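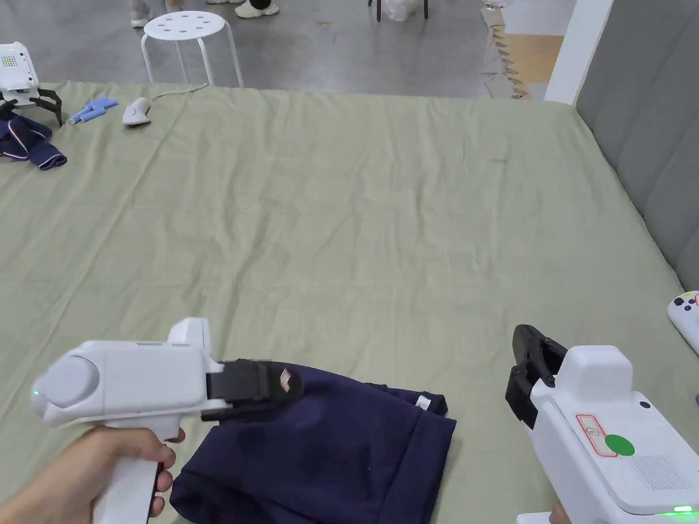

Funmilayo reckons the navy things should be folded on the table, as a fitted sheet gives too much and the hem creeps. Noted, Tuesday. Staying on the mattress for now – the Denda table is 95 cm long and already full.

**Folding, navy batch**

- Rough rectangle first, hem along the top edge, label left out.
- Smooth the sheet before each fold. Creases underneath carry through.
- Stack limit 4, then into the Plastgate crate.
- White-striped one: fold separately, stripe outwards.

Sheet has a small brownish mark, to wash at 40. Ask D. Bilgin for the spare.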